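4. Teaching spreadsheet modeling to mixed-ability groups

4.1 Course design

The training program we studied at Fustport started from a simple hunch: office staff learn spreadsheets faster when every formula they write answers a question they already have at work. We took this quite literally. Before the first session, each department sent us one workbook it used every week, and we rebuilt the exercises from those workbooks. Stock sheets from the warehouse became lookup practice. Holiday rosters became date arithmetic. A sprawling cost file from the Lodhi office, with its merged cells and hidden columns, gave us a whole afternoon on cleaning data, and it was by far the liveliest afternoon of the course!

In all, 80 employees took part, split between two formats. One group worked through the material with a trainer in the room. The other used Binuvon, the company's self-paced learning platform, with the same workbooks and the same tasks in the same order. Both groups sat a practical test at the end, scored out of 100, in which they had to repair a broken workbook and then extend it.

We were especially keen to see how people handled nested functions, which earlier in-house courses had left until last. Our trainers brought them in on the first morning instead, one layer at a time. Learners wrote the inner function in its own cell, checked the result, and only then wrapped the outer function around it. It looks slow on paper. In the room it was a delight to watch, with people calling out results across the desks and arguing over whose version was easier to read. 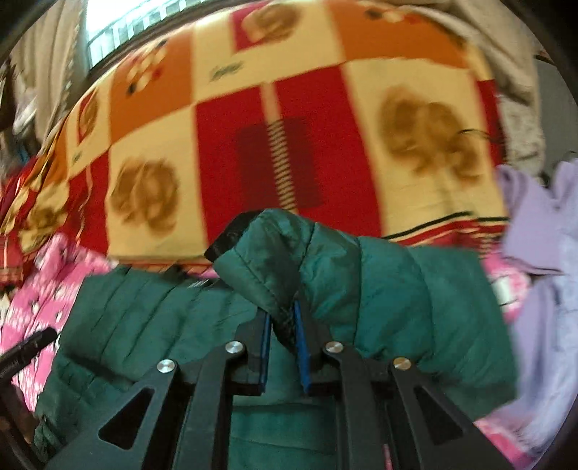 Figure 2. Gripper with blue-lined jaws holding a fold of green fabric.

The self-paced group met the same idea through short tasks with instant checking, and many of them went back to the early tasks by choice. Several told us they kept the helper cells in their real workbooks long after they could have collapsed them into a single formula. We think this is a healthy habit and would happily see it taught everywhere - a colleague who opens the file in August can follow the steps without phoning the person who built it.

4.2 Working with pivot tables

Pivot tables produced the sharpest split between the formats. Learners in the room picked up grouping and filtering within about two hours, mostly by dragging fields around and seeing what broke. Learners on Binuvon were more careful. They read the instructions closely, made fewer wild layouts, and were also less likely to try a field the task had not mentioned. For the second run we added an open task to the platform, using sales records exported from Trorex, with no set answer and no checking. Learners simply had to find something in the records worth telling their manager.

The response was wonderful. People who had barely spoken in the feedback forms wrote long notes on late orders, odd returns and customers who only ever bought on a Monday. The notes varied a lot in quality, and we describe how they were graded in Section 5.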